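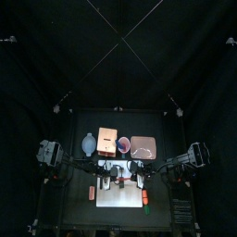

2 min read

Ticket 1658: right arm stops following during two-arm runs
Project: Yeoman (senior robotics class)
Opened by: Ashraful Wijesinghe
Assigned to: Declan Crabtree
Status: Open

Ashraful, 9:40
The right arm quits following commands partway through a run. The left one keeps going. No error in the Cernura log, it just shows the last position over and over. Restarting the control program brings it back. Wayne thinks it's the lights inside the curtains confusing the cameras.

Declan, 10:15
I doubt it's the cameras. The arm stops when we replay a recorded motion too, and replay doesn't use the cameras for anything. Please don't change the lighting until we've ruled out the boring stuff. What's the loop rate set to?

Ashraful, 10:22
1000 Hz on both. Phyllis set it from the Hostumetti setup sheet.

Declan, 10:30
The sheet also says to run each arm on its own port. Are we doing that, or is everything still going through the Primari hub?

Ashraful, 10:34
Hub.

Declan, 11:50
Moved the right arm to its own port on the PC. Ran the replay with both grippers held over the board. Right arm still stopped. So the hub may be bad, but it isn't the whole story, and I'd rather we didn't buy a new one on a hunch. 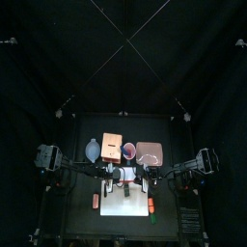

Both grippers over the far part of the board, blue and red lights showing on each side.

Wayne Fothergill, 12:05
Look at the lights though. I'm sure they change when it stops.

Declan, 12:20
Sure from watching, or sure from writing it down? There's blue and red on both sides in that one, and only one arm gives us trouble. I can't find anything in our notes that says what the colors mean, and I'm not taking "blue is good" from the group chat as documentation. If somebody has the right page of the manual, attach it.

Phyllis Entwistle, 1:10
I swapped the data cables left to right, no change, still the right arm. Put them back how they were. Also lowered the loop rate to 500 Hz on both arms and it got through the whole replay.

Declan, 1:25
Once?

Phyllis, 1:26
Once.

Declan, 1:31
Then it's not fixed. It has finished on the first try before, that's how we ended up demoing it in April. Please run it until it fails or until class is over, and log the time it stops. Leave the objects where they are between runs – if the layout changes too then we've changed two things and we can't compare.

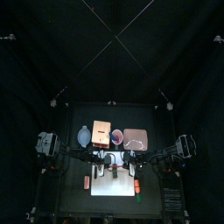
Update by Declan Crabtree, Wednesday, 3:45 p.m.

Phyllis's runs at the lower rate: the right arm stopped again, later in the motion than before. So a slower loop helps or we got lucky, and I don't see how to tell those apart from one afternoon.

What we know:
Cables swapped, fault stays on the right.
Own port, fault stays on the right.
Lower rate, fault shows up later, maybe.

Huw Prydderch suggested the watchdog timeout in Cernura. It's set to about half a second on the left, and on the right the field is blank. Blank might mean default or it might mean off. The help text says "see advanced settings" and advanced settings says nothing. I've filled in the same value as the left and saved the old config as right_arm_old.

Still to do:
Ashraful – full restart, then replay with the new timeout, lower rate unchanged.
Phyllis – put the rate back up, but only after Ashraful is done.
Wayne – if you want to chase the lights, write down color, side and time for every stop. I'll read it.

Not closing this on one good run. Ashraful, please take "resolved?" out of the ticket title.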